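Chapter 2
Bins, Shelves and the Things We Put in Them

If you have ever reached to the bottom of a deep box for something small, you already know a good deal of what this chapter has to teach. Storage looks like the simplest part of any workshop or packing room, and perhaps that is why it gets so little thought until the day a whole morning goes into hunting for one part! In the old stockroom at Grisavley there were 1,161 separate items on the books, and up to 627 of them lived in open bins with no lids and no dividers.

We will begin with the open bin, because it is the humblest container and the one you will meet most often. It asks very little of you. You set things down in it, and you take them out again.

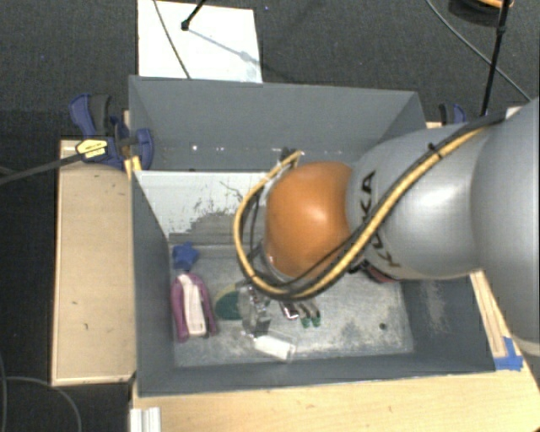

Tall, straight walls keep things from rolling away, but they also make the far corners harder to get at, and small pieces have a way of settling there. A floor picks up scuffs over the years — a perfectly ordinary sign of use — and a badly marked floor can make a dull-colored part surprisingly hard to pick out. Bright colors help a great deal, as do simple shapes.

Later in the chapter we will compare two ways of sorting mixed items, the Meinecke method and the Presen method, and you will try both with whatever odds and ends you have at home.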